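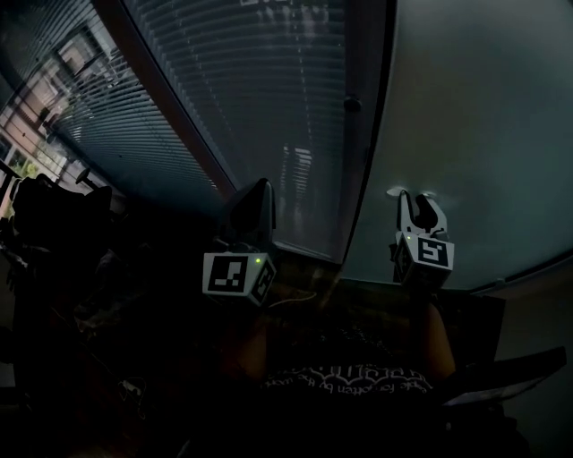 Tag tracking tips -- before you hit record

Quick list for the Birnwood tracker. Adding to it as I go.

Blinds. Backlight kills the tags faster than anything. Close them all the way or turn your chair so the window is behind the camera. Half open slats are worst, auto exposure keeps hunting. Lock it.

Show both tags first. Hold the two grippers up, tags toward the camera, count to five. Software uses that to sort left from right. Skip it and you get swapped hands for the whole take -- had 547 frames like that in June, threw them out.

Green light on each block, check it. No light no sync.

Cables. Leave slack, then a bit more. A tug shows up as a jump in the pose and the smoother wont catch it.

Tag faces: dry cloth only. Glossy tape over the print is a no, glare reads as a missing corner.

Dropped frames? Lower the preview size before you touch the detector settings. Ingeborg's log went from 1639 good frames to 2723 with only that change.

Open and close both grippers fully once per session so the width gets a fresh zero. Do it agian if you swap fingers.

Save the config with the take, same folder. Hamdia's script looks there and nowhere else.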